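Marzo, por la noche

He terminado de ordenar la mesa blanca a las siete y diez, y me duele la espalda, pero estoy contenta. Escribo en español también hoy, porque la profesora de los jueves dice que un diario es la mejor manera de no perder lo aprendido durante el invierno. No sé si es la mejor manera. Es, por lo menos, una manera que no cuesta dinero.

Hace tres semanas que la mesa recibe todo lo que entra en el piso y no tiene lugar propio. Llego de la calle y dejo las llaves, las cartas, la fruta. Después me siento en el otro lado para estudiar y empujo las cosas con el codo. Mi madre tenía para esto una palabra que no puedo traducir bien, significa más o menos "la montaña que no hizo nadie". Esta tarde decidí que cada objeto debía tener una dirección, como las personas: o va a la cocina, o va al escritorio, o va a la basura, o se regala. No permití una quinta posibilidad, porque me conozco.

Empecé por los papeles, que son lo más aburrido. Encontré la factura de Murkesov, la tienda donde compré la lámpara del pasillo, y que ya creía perdida. Son 158 coronas con el envío. La guardé en la carpeta azul junto con el contrato de alquiler. También apareció una tarjeta de Hae-won Woo, del cumpleaños, que yo había usado como marcador en un libro de gramática. La leí otra vez. Ella escribe muy poco, pero escribe exactamente lo que quiere decir - una cosa que yo envidio en cualquier idioma.

Luego bajé los papeles al suelo y quedaron solamente las cosas. Me serví un té y las miré un rato antes de tocarlas. Me parece que cuando se ordena demasiado rápido, se ordena mal, y al día siguiente una no encuentra nada.
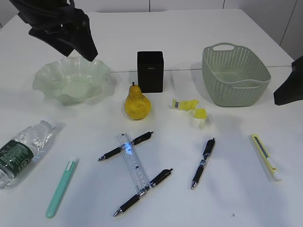 El cuenco de vidrio verde fue lo primero que decidí, porque me gusta mucho y estaba sufriendo allí. Tiene el borde ondulado, como una falda. Lo he usado durante meses para monedas y botones, y me da un poco de vergüenza, porque es un cuenco para fruta o para un postre. Lo vacié ayer, lo lavé con agua caliente y ahora tiene dirección nueva: el estante de la cocina, a la altura de los ojos. El domingo quizá hago en él la crema de limón, si encuentro limones buenos.

La pera la puse cerca de la ventana. Es amarilla con manchitas marrones, y en mi país decimos que una pera así tiene pecas y que hay que comerla antes de que se ponga triste. En español no sé si las peras tienen pecas. Tengo que preguntarlo en la clase.

El envoltorio amarillo me ocupó más tiempo de lo que merece. Estaba arrugado y tenía todavía la pegatina con el código de barras, y yo lo había dejado sin tirar porque no estoy segura de si va con los plásticos o con el resto. En este edificio hay 8 contenedores en el patio y los carteles son muy severos. Bajé hasta el patio con el envoltorio en la mano, leí todos los carteles y subí otra vez sin saberlo. Al final lo puse en la bolsa de los plásticos. Si es un error, es un error pequeño.

La botella de agua la llevé a la cocina, para devolverla mañana con las otras. La regla transparente y el bolígrafo verde menta van juntos al escritorio. Con la regla hago las líneas de mis cuadernos de vocabulario: una columna para la palabra, una para el género y una más ancha para la frase. Llevo 52 páginas desde otoño. La última palabra de ayer era "estorbar", y creo que la aprendí bien gracias a esta mesa. El bolígrafo lo compré en Brøndum, en la liquidación, y escribe demasiado fino para mi gusto, pero el color me alegra.

Con la cajita negra tuve una duda. La guardo porque es bonita y porque se queda de pie sola, muy derecha, y siempre pienso que servirá para un regalo. Tengo en el armario ya varias cajas que esperan un regalo. Le di hasta el verano. Si en verano no ha encontrado un regalo, se va.

La cesta verde es la que va a mantener el orden, o esa es mi esperanza. Es de un verde apagado, como de salvia, con agujeritos en los lados y un asa recortada. La voy a poner en el mueble de la entrada y todo lo que traigo en los bolsillos tiene que caer allí, no en la mesa. Hae-won dice que en su casa esto funcionó durante dos semanas y que después la cesta se llenó y empezaron a dejar las cosas al lado de la cesta. Yo le contesté que voy a vaciarla cada noche, antes de lavarme los dientes. Ella respondió solamente "bueno".

Después pasé el trapo por toda la mesa con el jabón de Olum, que huele a pino. En la línea donde se juntan las dos partes siempre se queda suciedad y hay que pasar un palillo. Lo hice despacio, escuchando la radio. Hablaban de un pueblo de 2.548 habitantes que quiere recuperar su estación de tren, y un señor mayor explicaba los horarios antiguos de memoria. Entendí casi todo, menos una palabra que sonaba como "apeadero". La busqué y ya está en el cuaderno.

Para mañana: comprar limones, devolver las botellas, escribir a Jirum por la silla que todavía no llega - la prometieron para febrero. Y llamar a mi madre antes de las nueve, que después se duerme con el teléfono en la mano.

Son las once menos cuarto. La pera me la he comido mientras escribía esto. Estaba muy dulce.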